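Stirell Desk Mat, small size: six weeks in, and I'm not sold

I've never been convinced that a mouse pad is something a person should have to think about. You put it down, you put the mouse on it, and in a couple of years it gets grubby and you buy another. Stirell would like us to think about it quite a bit more than that. The small mat comes in a sleeve with a fold-out leaflet, and the leaflet uses the word "workspace" more often than I'd use it in a month.

I bought the black one with my own money in February. It's the plain rectangle with rounded corners, meant to sit next to a closed laptop if you work off a separate screen, or next to an open one if you don't.
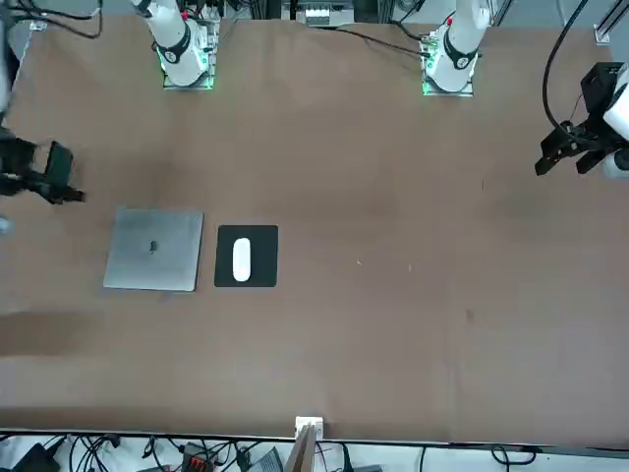

Brown tabletop, closed laptop, and two white robot arms. 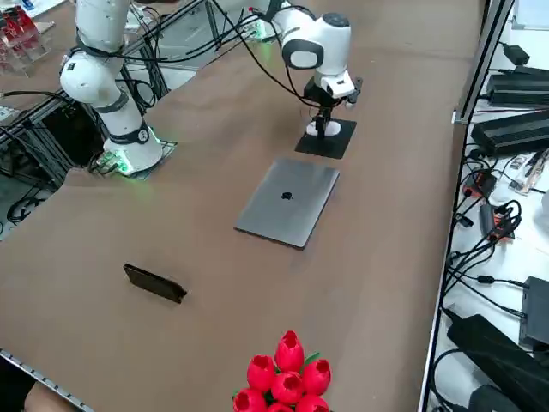 Glenys Brunton wrote in after my earlier piece on desk clutter to say that she'd gone the other way entirely, got rid of every mat she owned, and that her mouse "works exactly as well on the bare table as it ever did on a square of rubber." She asked what I thought a mat was for, if the table was already smooth. I've been turning that over while testing this one, and I don't have a great answer for her.

So, the surface. Stirell says the top is woven for "balanced glide," and to my hand it feels like every other cloth mat. A wireless mouse tracks fine on it. The same mouse tracked fine on my table, which has a flat, even finish. If your desk is glass or has a heavy grain, you'll notice a difference, and that's the one case where I'd tell you to buy a mat without arguing. Any mat, though.

The size bothered me more. It's a touch smaller than a laptop, which looks neat when the two sit side by side and feels cramped when you're dragging something across a wide screen. I run my pointer speed low, and I went off the edge several times a day for the first week. Then I turned the speed up and went off it less. I resent changing my settings to suit a mat, but there it is.

The edges are bare, with no stitching. After six weeks the near edge, where my wrist crosses it, has started to feel a bit fuzzy. It isn't peeling. I had an old Fillitz mat with a stitched border that went nearly 3 years before it looked tired, and the border was scratchy the whole time, so take your pick.

Grip is good. I'll give them that without a fight. The underside holds on a smooth top and the mat doesn't creep toward you over the course of an afternoon, the way the thin ones do. It lay flat out of the sleeve as well, with no curl at the corners. My Fillitz spent its first few days under a dictionary.

Cleaning is where the leaflet and I part company. It says to wipe with a damp cloth, and a damp cloth did take off the dust. It did nothing for a drip of coffee, which I then scrubbed with dish soap in the sink. The stain went, but the mat took until the next morning to dry and I spent that evening with the mouse on the bare table. I thought of Glenys and, annoyingly, I got plenty done.

Stirell also claims the mat is good for 500 washes. I have no idea how anyone would check that and I'm not going to. I've done 2. It looks the same after both, except for that near edge.

A few smaller things. Black shows crumbs and pale dust right away, so if you eat at your desk, get the gray. There was a rubbery smell for the first couple of days, stronger when the sun was on it. And don't park your laptop on top of the mat when you're short of room. It fits badly, and mine tipped a little whenever I leaned on a corner.

Would I buy it again? At the full price, no. You're paying for the sleeve and the leaflet, and the part you use is an ordinary mat with a good underside and a plain cut edge. On sale, for someone with a slippery desk and not much room beside the laptop, maybe. Awwad makes one that's a little wider, and I've got it here still in the wrapper. I'll put it through the same six weeks, coffee included — though I plan to be more careful with the cup.

For now the Stirell stays on the desk, mostly out of habit. If the fuzzy edge gets worse I'll add a note to the bottom of this page.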